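Packing the Pencil Pouch
Project report, Floarea Olteanu and Teodor Preda

3. Method

Our project looked at how students store pens and small supplies, and whether a soft zippered pouch is easier to pack than a hard box. We did all the packing on the wooden table in the Sindholm workroom in November. Each trial started with the pouch open, and the supplies were put in one at a time. 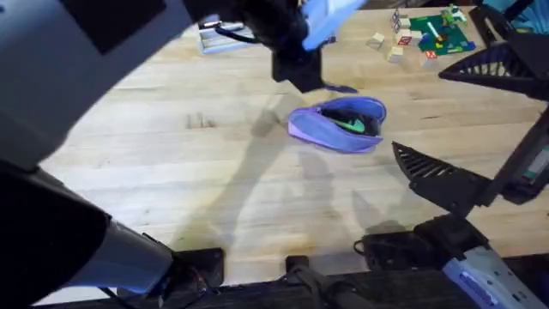
Figure 1. The purple pouch lying open on its side on the table.

We left the pouch on its side because it would not stand up by itself when it was close to empty. Long pens had to go in first, parallel to the zipper. When short items went in first, the pens caught on them and the zipper was hard to close.

We logged 102 trials. Eugénie Huet kept the times and Zakhar Zhuravel checked the log every afternoon. 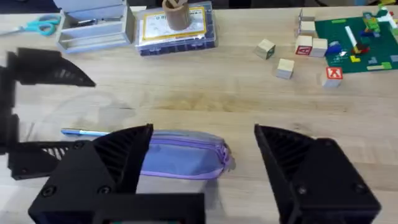
Pens were the slowest items overall. A pen that lay flat on the table took longer to pick up than an eraser, and it also had to be turned to line up with the opening. We removed 3 trials from the results because the start time was missing.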